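Open afternoon at Windico, Plastville

The flyer for the Windico open afternoon promised "the future of the tidy home," which is a lot to put on a flyer. I took the number 19 bus out to Plastville in July to see how much of it would hold up. Entry was free and coffee was 2 euros.

The talk

Igor Trnka opened with a slide that said Polák, the founder's family, had been in the linen trade since 1752. I asked what papers they had for that. He said it was more of a family tradition. He then moved on to folding, and to the claim that striped cloth is the best thing to practice on, as the lines tell you when an edge has gone crooked. I fold my own shirts badly with or without stripes, so I kept my doubts.

The folding corner

This was the part I had come for. Striped laundry, one piece folded and one in a heap, a white mesh basket with nothing in it, and wallpaper so busy with swirls that I had trouble looking at the cloth at all. 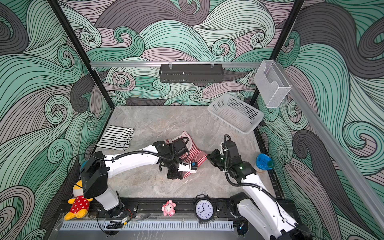
I also don't see why storage at these events always has to hang. A black perforated shelf basket on a rail looks smart, but at home my rail would be full of coats by the weekend. The clear holder on the side wall seemed more useful to me, though when I asked what it was meant to hold, I was told "whatever you like." The marble-patterned floor was nice enough. I wouldn't want to match socks on it.

Ľudovít Vávra took questions and was more candid than the slides. He admitted that knits are harder than they look in the brochure, and that a seam will pull a fold out of line if you ignore it. He likes to start from the seam and work outward. That was the one tip I wrote down. A white knit with black stripes and two rows of stitching along its band made his point better than the talk had.
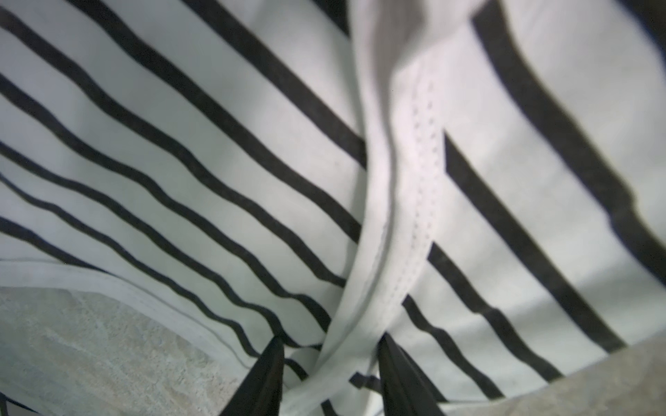

The shop and getting home

The shop sells Allent storage boxes and a folding guide for 5 euros. I read most of the guide standing up and put it back. The boxes have lids that took me two tries to close, and the man at the till needed two tries as well.

The last bus back leaves before the final talk ends, so check the timetable if you want to hear all of it. I left early and don't feel I missed much.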